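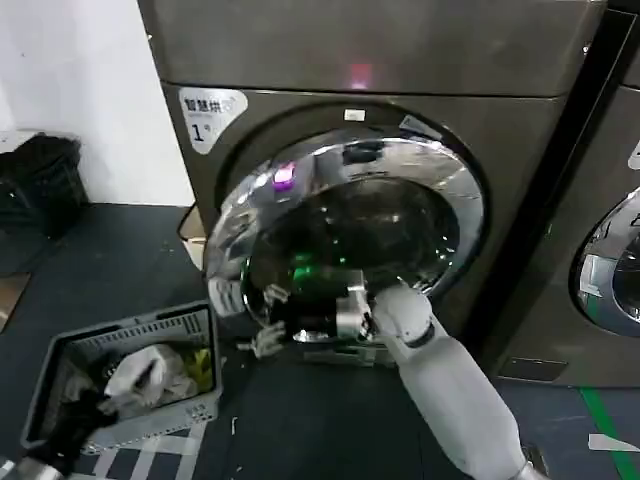 Emptying the dryer without dropping half of it on the floor

Codby Home Forum > Laundry and Linens

Ingvild Tveit
December 24, 2023

Good evening, everyone, and happy holidays to those who are celebrating. I have a house full of relatives coming and a mountain of bedding to get through, so naturally I am sitting down to type instead of folding.

My question is a small one but it has bothered me ever since we switched to a front loader. With our old machine the door dropped straight down and made a little shelf, and whatever fell out of the drum landed on the door. The new one has the big round door that swings out to the left, and the minute I start pulling a load toward me, the socks and washcloths come over the lip and go straight to the floor. I keep my basket on the floor in front of the dryer, a bit to the left, tucked in by the open door, and I still manage to miss it. By the time I have pulled out a set of sheets there are pillowcases under the machine.

So where do you all keep the basket? And do you pull everything out in one big armful or go piece by piece? My mother did it by the armful and never seemed to drop a thing, but she was a tall woman with long arms and I am neither.

Ghada Abu Hammour

Ingvild, you have my sympathy, I did three loads of towels this morning before the coffee was even ready! I go piece by piece for anything small and I don't care how long it takes. I get down on a little folded bath mat, put the basket right up against the front of the dryer, square under the opening, and just feed things over the edge. If the basket is angled or sitting off to one side, it's going to miss things, in my experience. The door does get in the way a bit on the left, but if yours opens all the way back you can push the basket in close enough.

The other thing I do is start with whatever is lying at the bottom front of the drum, right at the lip. That's always the piece that falls when you tug on something behind it. Take it out first and the rest behaves much better.

Gunther Görtz

I'm going to disagree with the bath mat. Some of us have knees that remember a few too many winters, and getting down on the floor for every load is a young person's game. My wife and I put the basket on a step stool. It brings the rim of the basket nearly level with the bottom of the opening, so things slide across instead of dropping. The stool came from the hardware store in Codby and it has held up to years of this (and to grandchildren standing on it when they weren't supposed to).

And I am firmly an armful man. Reach to the back, hug the whole business, pull it forward and let it roll into the basket. Going piece by piece lets the cotton shirts sit there and crease while you fuss with socks.

Ghada Abu Hammour

Gunther, a step stool and a full basket on top of it sounds to me like a very good way to end up with all of it on the floor at once instead of one sock at a time. I say this with affection. My sister had hers on a kitchen chair and the dog walked by and that was the end of the clean laundry.

Creased shirts I will grant you. I take the shirts out first and hang them, and then I take my time with everything else.

Gunther Görtz

We don't have a dog, so there's the difference. It's a wide stool, too. I wouldn't do it on a chair.

Taner Çetinkaya

Coming at this from a slightly different place because I used to work in a guesthouse laundry, and we would empty dryers all day long. The basket matters more than people think. What you want is a stiff plastic one with a proper rim and slots or holes in the sides. The rim gives you something to rest against the front of the machine, and the slots let the heat out of whatever you've just put in. A cloth hamper folds in on itself as soon as you lean it on something, and then the opening is half the size it was.

Also, the rectangular ones have a long side and a short side, and I see so many people put the short side toward the dryer because that's how they carried it in. Turn it so the long side faces the drum. You've just given yourself a much wider landing spot without buying anything.

On armful versus piece by piece, we did both. Sheets and towels by the armful, always, because they hang together. Anything smaller than a hand towel we went back in for afterward. And then one last look with your hand around the inside, all the way up, since a thin sock will stick to the top of the drum and you will never see it when it's dark in there. I must have found 200 of them in my time. We had a shelf for the ones without a partner.

Ingvild Tveit

Taner, I just went downstairs and looked, and my basket has its short end to the machine. I carried it in that way and put it down that way, exactly as you describe. I feel a little foolish, but very glad I asked!

Ghada, I'll try your trick with the piece at the lip. I think I have been doing the opposite, grabbing the biggest thing I can see and yanking, and of course that sends everything in front of it over the edge.

Wissam Sabbagh

Hello from a household with five people and what feels like five people's worth of sheets every single day. I read all of this nodding along. A few thoughts from me, in no real order.

First, sheets. The reason the pillowcases end up on your floor, Ingvild, may be that they are inside the fitted sheet. Ours roll themselves up in there like stuffed grape leaves. I have started stopping the dryer partway through to pull everything apart and put it back, and it comes out in separate pieces that way. It dries more evenly too. My husband says it's a waste of effort, but my husband has also put away a fitted sheet with a wet washcloth in the corner of it, so I don't take his advice on this subject.

Second, I bought those wool dryer balls, the Rolletti ones, because I'd hoped they would keep the sheets from balling up. They help with towels. With sheets I can't say I notice much, and they are one more thing that rolls out onto the floor when you open the door – so bear that in mind if dropping things is your whole problem.

Third, please don't lean on the open door. I rested a full basket on mine once, just for a second while I answered the phone, and the door has sat a hair crooked from then on. I have to lift it slightly to get it to catch.

Gunther Görtz

On the Rolletti balls I can't agree, I think they're a fine thing, and our sheets come out much better with them. We use four. But maybe it depends on how full you pack the machine. We're only two people here and the drum is never more than half full.

The point about not leaning on the door is a good one. People treat it like a shelf because the old ones were a shelf.

Wissam Sabbagh

That may well be it, Gunther. Half full! I can't remember when mine was last half full. I'll try a smaller load with the balls in and report back, if I can find a moment when there is such a thing as a smaller load in this house.

Taner Çetinkaya

Gunther is right about the load. We had a rule that you should be able to lay your arm across the top of the dry wash with the door open and still have plenty of room above it. Overfilled, it comes out wrinkled and damp in the middle, and it also springs out at you when you open the door, and half of what Ingvild is describing is probably that.

Ingvild Tveit

I was afraid someone would say that. Yes, I do pack it full. There are six beds to make up before tomorrow and I keep telling myself that one more duvet cover won't hurt.

While I have you all, does anyone have a way of keeping that round glass clean? Mine gets a dull film on the inside and the metal ring around it shows every fingerprint. It's vanity, I know, but my sister-in-law will be using the machine and she notices things.

Ghada Abu Hammour

Oh, I love a shiny door! Wait until it's cool, then a damp microfiber cloth on the glass and a dry one on the metal right after, going around the ring in one direction. I used Clarkine spray for years and it does a lovely job on the shiny part, but I stopped using it on the inside of the glass as I didn't like the idea of it touching the clothes. Plain water with a drop of dish soap has been enough for the film. If it's a waxy sort of film, it's likely from dryer sheets, and it comes back for as long as you keep using them.

Gunther Görtz

A little white vinegar on the cloth. Cheaper than anything in a bottle with a name on it.

Ghada Abu Hammour

And then the laundry room smells like a salad, Gunther.

Gunther Görtz

For ten minutes! It passes.

Wissam Sabbagh

I'm with Ghada on the vinegar, sorry. But I did want to say, Ingvild, while you have the cloth in your hand, run it along the bottom of the rubber seal too, and then check the lint filter. With six beds' worth of linens going through in one day I'd be clearing it after every load. When we bought ours from Boutros the delivery man told me so twice, and then again from the van.

Ingvild Tveit

Well, I have been down there and done a load with the long side of the basket facing the machine, pushed in snug, and I took out the piece at the lip first as instructed. One pillowcase on the floor. One! It was inside the fitted sheet, so Wissam gets the credit for predicting that. I've split the next load into two smaller ones even though it pains me.

The stool I will save for when my knees start complaining, Gunther, and I have no dog either, so I may come around to it. I did the glass with soap and water and the ring with a dry cloth and it looks very smart.

Off to make up the beds. If anybody knows how to get a duvet cover on alone without climbing inside it, please leave me a note for the morning.

Taner Çetinkaya

Turn it inside out, lay it flat, the duvet on top, and roll the two together from the closed end. I'll write it up properly in the bedding section when the kids are asleep. Good luck with your guests!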